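Checking wrist views before you train a pick policy

Before training on a new batch of demonstrations, look through the wrist camera recordings by eye. We do this for every batch on the Clivach bench, and it takes up to 30 minutes.

Open 25 episodes at random and step to the moment just before the fingers close. Both fingertips should be in view, with the target between them. If one tip is missing, the mount has slipped. Tighten it and record again.

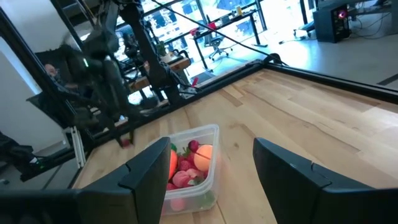

Right wrist view over the container of artificial fruit.

Next, check for crowding. Fruit partly hidden behind a finger is fine, but tag the episode "occluded" so you can split your results later. Strong window light is fine too - just keep some episodes from darker hours in the set.

Hold out four episodes per object and never train on them. Our first Rostomari run skipped this step and the scores meant nothing.

Comments

Lakmal Samarakoon: Do you tag by hand or with a script?

Jussara Nogueira: By hand. The script missed 18 of ours.

Related
Calibrating two arms to one table
Naming episodes in Marchuk
Choosing a held-out set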